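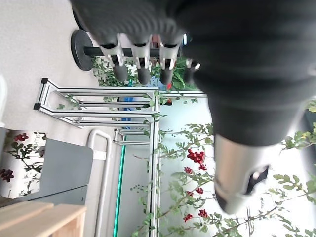

One reader's comment on the old version of this page was short: the wick did nothing, the glass was still full after a week, and the soil was like dust. Another reply said the same about a wick bought as a kit, and asked whether there was some step the instructions left out. There was. The wick has to be soaked before it goes in, and the pot has to be damp before you start. The old page had both of these in one line near the bottom, so the whole thing has been rewritten in the order you would do it.

Watering potted plants while you are away

Updated April 2019

The method below is for plants in pots up to the size of a small bucket, kept indoors or on a covered porch, for an absence of four days to two weeks. Under four days you don't need it. Water well, move the pots out of direct sun and go. Over two weeks, get someone to come in.

Cacti and succulents should be left alone. Orchids in bark don't take to wicks and are covered at the end.

What you need

A container of water for each pot, or one large one to share
Cord for the wicks
Scissors
A pencil or thin stick
A kitchen scale
A saucer for each pot
Foil or plastic wrap

Any cord that pulls up water will work. Cut a short piece, hang it with one end in a glass of water, and look at the other end after an hour. If the top is damp, use it. Many synthetic cords pull water well and don't rot. Cotton also works, but it goes slimy in the soil after a month or so and you will want to throw it out when you get home. I use Plalex cord in the thinner of the two sizes. It comes stiff, with some sort of finish on it, and needs washing in hot water with a drop of dish soap before it will take up anything at all. Rinse the soap out afterward.

Shoelaces are often suggested. Flat ones are fine. Waxed ones are useless.

Step 1. Find out how much water the plant uses

Most people skip this and guess, and the guess is usually too low for anything leafy. Do it the week before you leave.

Water the pot until it runs out of the bottom. Let it drain in the sink for half an hour. Put it on the kitchen scale and write down the weight on a piece of tape stuck to the pot. Put it back where it lives, don't water it, and weigh it again three days later at the same time of day.

My small pot of basil weighed 518 grams after draining and 452 grams three days later. That is 66 grams in three days, or 22 grams a day. A gram of water is a milliliter, so the plant and the soil surface together were using 22 milliliters a day.

Multiply the daily figure by the days you will be gone. For eight days the basil needed 176 milliliters. Then double it. The water level drops as the week goes on and the wick slows down when it has farther to lift, and a hot spell will raise the rate well above what you measured. A pint jar was plenty.

If your kitchen scale only reads in ounces, one fluid ounce of water is close enough to one ounce in weight for this purpose.

Big pots that won't go on a kitchen scale can be weighed on a bathroom scale by holding them and subtracting your own weight, but most bathroom scales are too coarse to show three days of drying. Go by feel for those, and give them a larger container than you think they want.

Step 2. Prepare the wicks

Cut the wick long enough to reach from the bottom of the water container, over the rim, and down into the soil to half the depth of the pot. Add a hand's width. It is easier to coil up extra than to start again.

One wick per pot is enough for anything up to five inches across. Use two for a six or seven inch pot and three for an eight inch pot. Space them evenly if you are using more than one.

Put all the wicks in a bowl of water and leave them for at least an hour, overnight if you can. Squeeze them under the surface to get the air out. Don't let them dry between the bowl and the pot.

Step 3. Put the wick in the pot

Water the pot and let it drain. The soil should be damp right through before the wick goes in. Dry potting mix, peat especially, pushes water away, and a wick sitting in it has nothing to pass its water on to. If the soil has shrunk from the sides of the pot, stand the whole pot in a basin of water for an hour first.

Push the pencil into the soil between the stem and the rim, down to half the depth of the pot. Wiggle it out. Feed the wet wick into the hole with the pencil tip and press the soil closed around it with two fingers. Press firmly. The wick has to touch soil along its whole buried length. I had two failures last year, both from a hole that was too wide and never closed up.

You can also thread the wick up through the drainage hole, and for plants you go away from often it's worth doing this at repotting time. The pot then stands on a rack or a pair of wood strips above a tray of water, with the wick hanging down. It looks tidier and doesn't siphon. It isn't worth pulling a plant out of its pot for a single trip.

Step 4. Set the water level

Set the container next to the pot so that its rim is about level with the rim of the pot. A book or an upturned bowl under one or the other will do it.

Height matters more than people expect. If the water surface is above the soil, the wick acts as a siphon and keeps running whether the plant needs it or not, and you come home to a full saucer and an empty jar. If the surface is far below the soil, more than six inches or so, a thin cord won't lift enough. Aim to have the water surface start an inch or two under the soil surface. Use a wide container in preference to a tall one, so the level falls slowly.

Drop the free end of the wick to the bottom of the container. If it floats, tie a metal washer or a small stone to it.

Step 5. Cover the water and the exposed wick

Lay foil or plastic wrap over the mouth of the container with a slit for the wick. On a warm windowsill an open jar loses a surprising amount to the air. The length of wick between the jar and the soil dries out too, so keep it short, or run it through a piece of drinking straw.

Foil also keeps light off the water, which helps against algae.

Step 6. Test it

Set everything up at least two days before you leave. Mark the water level with a strip of tape. After 24 hours the level should be a little lower and the soil should feel damp at the top but not soggy.

If the level hasn't moved, take the wick out, soak it again and reset it. If the level has dropped a long way and there is water in the saucer, lower the container.

For the first trip with any new cord, I'd do a longer test. My run with the Plalex cord was 192 hours, eight full days, with the basil on its usual windowsill. The jar was almost half empty at the end and the soil was as damp as on the first day. After that I stopped worrying about it.

Step 7. The morning you leave

Top up the containers. Move everything back from south-facing glass by a few feet. Group the pots together, since they keep the air around each other a bit more humid. Pick off flowers and any yellow leaves. Cut herbs back by a third and use what you cut. A smaller plant drinks less.

Put a saucer under each pot in case of siphoning. Turn the heat down in winter if there's no risk of freezing. Close the blinds partway in summer.

Don't feed the plants in the week before you go, and don't put fertilizer in the water.

Using a mat for seedlings

Seedling trays are too shallow for wicks. Use a capillary mat. Lay it on a draining board or an upturned tray with one end hanging into a sink or tub of water, wet it thoroughly, and stand the trays on it. The bottoms have to be flat and in contact with the mat, so take off any saucers.

I have the Fitum mat, bought from the Simiyu garden store in Skivbridge, and it has lasted three seasons with a wash in between. An old bath towel does the same job for a week. It smells by the second.

Seedlings started in spring are at their thirstiest in May, when they are filling their cells and the sun is getting stronger. A week is the limit for them, mat or no mat.

Orchids and ferns

Orchids in bark can go ten days with nothing but a good soak the morning you leave and a spot out of the sun. Ferns do well on a wick but mind dry air more than dry soil. Stand them in the bathtub, if the bathroom has a window.

When you get back

Pull the wicks and let the top of the soil dry before watering again. The pots will have been evenly damp for days, more so than with hand watering, and fungus gnats like that. If you see any, let the surface dry out a little longer.

Rinse synthetic wicks, hang them up and keep them. Write on the tape how much water was left in each jar. Next time you can skip the weighing, unless the plant has grown a lot or the season is different.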